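Part 2: Getting your Plovex countertop water filter going

OK, the box is open, you've found the little bag of washers (if not, check under the cardboard flap, that's where mine always hides) and you're ready to hook this thing up. I wrote this section after setting up filters in far too many apartments, so forgive me if I go on a bit. The whole job is pretty easy!

Before you start

You need the filter body, the cartridge, the hose with the silver collar, and one washer that fits your faucet. You don't need a wrench. Please put the wrench away.

Caution: Cold water only. Hot water ruins the cartridge and there's no bringing it back.

1. Unscrew the tip of your faucet by hand. If it's stuck, wrap a rubber band around it for grip and try again.

2. Drop the washer into the silver collar so it lies flat, then screw the collar onto the faucet. Finger tight, plus a tiny bit more.

3. Take the plastic caps off both ends of the cartridge. (Both! I've left the bottom one on more than once and then stood there wondering where my water was.)

4. Push the cartridge down into the body until it clicks, then twist the lid until the two arrows line up.

5. Pick a spot on the counter where the hose reaches without pulling. Leave enough space to lift the lid straight up, so under a low cabinet is a bad idea.

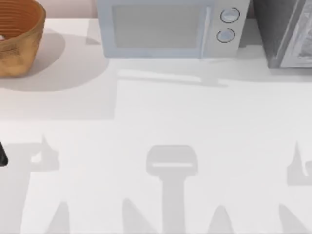 Does the filter have to sit right next to the sink?

Anywhere the hose reaches with a little slack is fine, as long as the surface is level and the spout can swing out over a glass.

6. Turn the cold tap on slowly and flip the lever on the collar. Water will spit and cough for a bit while the air works its way out.

7. Let it run for 2 minutes into the sink. The first water comes out gray from carbon dust, and I wouldn't drink it, though my plants have never complained.

8. Shut it off, wait a moment, and feel around the collar for drips.

Note: If you find a drip, take the collar off and look at the washer first. Young-sook Kwak, my editor on this guide, tightened hers three times before she found the washer sitting sideways.

When to swap the cartridge

One cartridge is good for 300 gallons. I'm hopeless at keeping track, so I write the date on the lid with a marker and change it when the flow gets slow and annoying. If you fill a lot of big soup pots, you'll get there sooner.

Caution: Going away in December and turning the heat way down? Drain the body and leave the lid off. Water that freezes in there can crack the housing, and the warranty doesn't cover it.

Next up is Part 3, cleaning the spout. Keep the old toothbrush handy.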